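June, workshop notebook, a little after nine in the evening

Picking up where I left off on the heron book. Kerubo has read the new chapter three and sent it back with her usual pencil all down the side, bless her, and most of it is fair. She thinks the heron turns up too late. I think so too, now that I've slept on it.

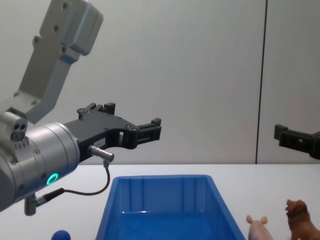
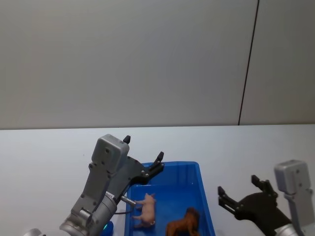 The trouble with chapter three is that I fell in love with the boathouse and stayed there for pages and pages before anything with feathers came near it. I know why. My grandfather had a boathouse on the Tokach, put up in 1936, and I could smell the tar and the old rope the whole time I was typing. But a child of seven doesn't care about my grandfather's rope! So the heron now lands on the roof in the second paragraph, and the boathouse can creep in behind him a bit at a time. I also want the night pages to have one small light in them, the lamp Raíssa is painting at the end of the dock, and I've gone back and forth with her over the color for ages. The glowing green ring low down on the silver cylinder in the first picture is very close to what I've been trying to describe to her — small, round, quite bright, with gray all about it. I'll ask her to try that green on page 14's rough and leave the others yellow until we've both had a look.

Things Kerubo marked that I'm keeping anyway: the word "gangly" (twice, and I like it twice), and the aunt who hums. Things I'm giving up without a fight: the whole business with the thermos, and the joke about the eel, which only made me laugh.

Read the opening aloud to Ezekiel over supper. He stopped me at "the reeds leaned in to listen" and asked whether reeds hadn't done that in the last book as well. I went and checked and they had. Changed to "the reeds rattled," plainer and better for reading out loud, although I'm a bit sad about it.

Length is now about 95 lines for the chapter, down from far too many. Nayara at Frota would like it at 60 so that the pictures have room to breathe, and I've told her I'll try, but I can't see where the rest comes out unless the ferry ride goes, and I'm fond of the ferry ride.

Tomorrow: ferry ride, with scissors. Ask Anselmo if herons really do stand on roofs.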